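Plimow Household Bread Survey – data card

Plimow is a table of bread purchases and bread waste recorded by households in the towns of Plestlow and Lavus. One row is one loaf, from the time it came home to the time it was finished, frozen or thrown out. The table has 2220 rows from 632 households.
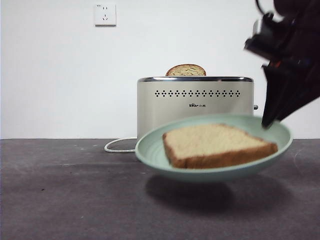
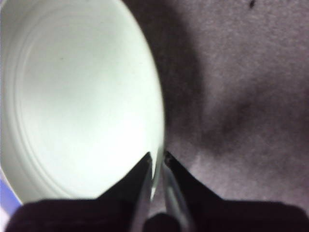
Files

loaves.csv – one row per loaf, 2220 rows
households.csv – one row per household, 632 rows
codes.txt – the meaning of every code used in the other two files
changes.txt – version history

Columns in loaves.csv

loaf_id: number, unique
household_id: matches households.csv
town: P for Plestlow, L for Lavus
type: white, wheat, rye, mixed, other
sliced: yes, no, or blank if not filled in
weight_g: weight from the label, or from a kitchen scale if there was no label
storage: bag, bread box, fridge, freezer, other
days_kept: whole days, counting the day of purchase as 0
share_toasted: none, some, most, all
share_wasted: percent by weight, estimated by the household
reason: stale, mold, forgot, did not like it, other

How it was collected

Households filled in a paper diary for 12 weeks, starting in December. The diaries were typed in by two people and the two versions compared. Where they disagreed we went back to the paper. Loaves with no end date were left out. Homemade bread is included and coded as "other" under storage only if the household wrote something we could not place, so please don't use that column to find it. There is no reliable way to find homemade loaves in this version.

Known problems

Weight is missing for many of the unsliced loaves. Lavus households used an earlier printing of the diary in which share_toasted had only three choices, with "most" missing. We did not try to repair this. If you compare the two towns on toasting, merge "some" and "most" first.

Waste is self-reported and probably low. Of all rows, 1548 have a waste figure of zero. Crusts cut off for children were counted as waste by some households and ignored by others.

The reason column is blank when share_wasted is zero. It can also be blank when it isn't zero, and those are true missing values.

Loading

Files are UTF-8 with commas and a header row. Decimal points, no thousands separators. The Seol scripts expect both csv files in the same folder and will stop if either one has been renamed.

Contact

Esko Oksanen looks after the files. Send corrections with the loaf_id and the column name.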